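Paulík P 200 Surface Protection Wax for Bare and Galvanized Sheet Metal

Item number: 2931
Content: 900 ml can
Color: clear, slightly yellow in the can
Manufacturer: Paulík, distributed by Amdale

Product description

Paulík P 200 is a liquid wax for metal surfaces which are used every day and which cannot be painted again and again. It is applied thin with a cloth or a flat brush, and after drying it leaves a film that is hard to the touch and does not stick to the hands. Our customers use it on shelves, workbench tops, chutes, tool drawers, garden gates and the inside of storage bins.

The wax does not fill deep scratches and it does not make an old sheet look new. It closes the surface against moisture, so that rust does not begin so quickly in the places where the coating is already worn. On galvanized sheet it also slows down the white spots which appear in humid storage rooms.

Where it is useful

Large containers get most of their wear on the floor and on the walls, where parts slide and hit. We recommend to treat these zones two times and the upper edges only one time. Please do not put a thick layer in the corners. Thick wax stays soft and collects dust.

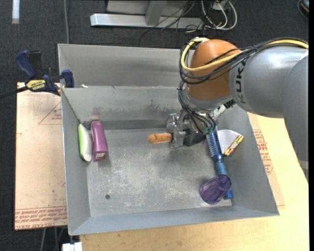
Photo: Vendula Mikuš / Amdale

Preparation

The surface must be clean, dry and free of oil. For light dirt, warm water with a little dish soap is enough. Old grease is better removed with the Brada cleaner (see Accessories). Loose rust should be brushed away by hand until the brush brings no more powder. The metal should have room temperature. If it was stored outside in winter, bring it inside the evening before.

Application

Shake the can well. Put a small quantity on a lint-free cloth and spread it in one direction. After 33 minutes the film can be touched, and a second layer is possible. Full hardness is reached the next day. One can covers a big workbench with its drawers easily, but on rough or very worn metal you will need more.

Please keep the windows open during work and wear gloves. The used cloths must dry flat outdoors before they go in the trash.

Not suitable for

Surfaces in contact with food, brake parts, floors where people walk, and metal which becomes hotter than a hand can hold. On painted surfaces make a test first in a hidden place, as some older paints become dull.

Accessories

Brada cleaner for metal, 900 ml
Avatby flat brush, natural bristle
Lint-free cloths, pack of 200

Customer reviews

Flurina Auer
I bought it for the drawers of my father's workbench. The smell is strong on the first day and then it is gone. The drawers also run better, which I did not expect.

Dalibor Michalík
Good wax, but the lid of the can is difficult to open the second time. I now fill the rest into a glass jar.

Answer from the shop: Thank you, Mr. Michalík. Please clean the rim with a cloth before closing, then the lid does not glue itself. A glass jar is also fine if it closes tight and carries a label.

Delivery

The can is sent by road only. For questions about larger quantities please write to Bohumila Kolář in our sales office.

Page last changed: 2023-05-26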